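Care of Marble Floors and Walls: Frequently Asked Questions

Wellska Residences – Building Services, Rokness House

The following answers apply to the stone floors in the lobbies, elevator landings and shared hallways of Rokness House. Residents who have had the same stone laid inside their apartments are welcome to follow the same advice.

What kind of stone is on the floors?

The floors are dark gray marble with white veins. The walls beside them are clad in a lighter gray marble. Both were supplied by Ó Dubhghaill and are cleaned under the same schedule, although the floor needs more frequent attention.

Why do small white bits show up so clearly?

A dark polished floor shows every crumb of plaster, paint or paper. Small white flakes that would pass unnoticed on a pale tile stand out at once, and they are easily confused with the veining until one looks at the floor from close by.
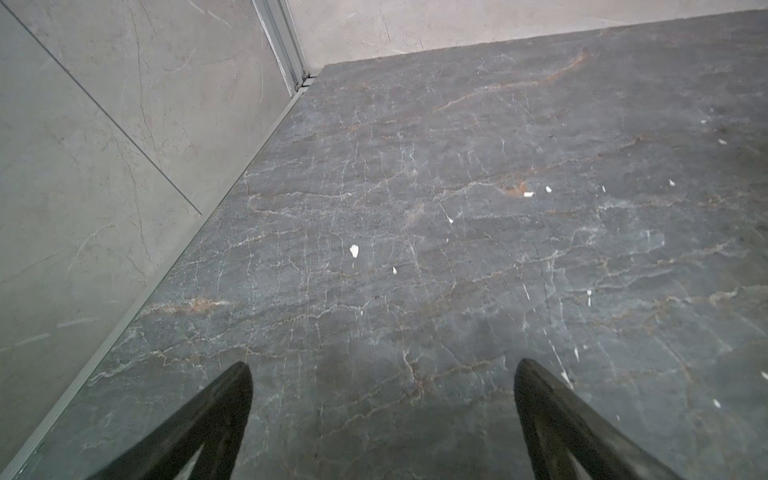
Page last changed: January. Replaces the answers on mopping and on rust-colored marks.

How can I tell a flake from a vein?

Veins lie within the stone and cannot be felt with a fingertip. Flakes sit on top and will move when touched with a dry cloth or a soft brush. Please do not scrape at a white mark with a blade, key or coin. If it does not move, report it and leave it as it is.

Are the rust-brown and tan lines stains?

In most cases they are not. Lines of rust, tan and orange-brown are part of the natural coloring of this marble and were present when the slabs were delivered. They differ from one slab to the next, and Building Services does not replace a slab on account of its color. A true rust stain generally follows the outline of the object that caused it, such as the foot of a plant stand. Please report any mark that is new or that has grown.

How should loose debris be removed?

Use a dry microfiber dust mop or a soft hand brush with a dustpan. Work from the wall toward the middle of the floor. Grit should never be pushed along under a shoe or a hard broom, as it may scratch the polish. A vacuum cleaner may be used if it is fitted with a bare-floor brush and the rotating bar is switched off.

Corners and the strip beside the metal trim should be brushed by hand. Small pieces collect there and a wide mop passes over them.

May I use water before the floor has been swept?

No. Plaster dust and paint chips turn to a paste when wet and will dry as a film in the fine lines of the stone. Sweep first, check the floor from a low angle, and sweep again where needed.

Which cleaning products are permitted?

Rulilau neutral stone soap is kept in the supply closet on each landing. Add 2 capfuls to a bucket of lukewarm water and wring the mop well. Vinegar, lemon, bathroom descaler and bleach are not permitted on any stone surface in the building, walls included.

When are the shared floors cleaned?

Floors are dry mopped every morning at 9 and damp mopped on Friday. Contractors working in the building are required to sweep the hallway outside the apartment at the end of each working day, no later than 17:00.

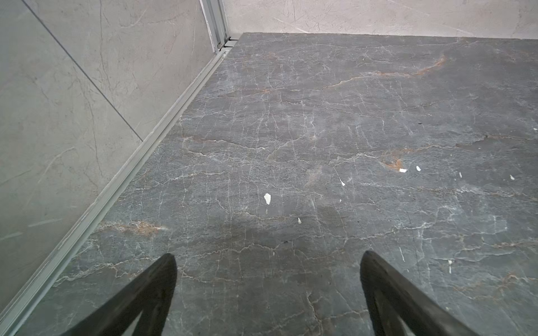 One resident wrote to us that the contractor on her landing did sweep each evening, but that she still found white chips by the wall the next morning, and asked whether the time could be moved back to let the dust settle. We have taken up this point. Contractors are now asked to sweep once when work stops and a second time before they leave the building.

Who pays if the stone is scratched or etched?

Damage caused by work inside an apartment is charged to the owner of that apartment. Ordinary wear in shared areas is covered by the service charge. An etched spot looks dull when seen against the light and cannot be washed off; it has to be repolished by a stone specialist.

How do I report a mark or a missed area?

Call extension 2217 or leave a note at the front desk. Please state the floor, the nearest apartment door and whether the mark can be felt by hand. Photographs are helpful but not required.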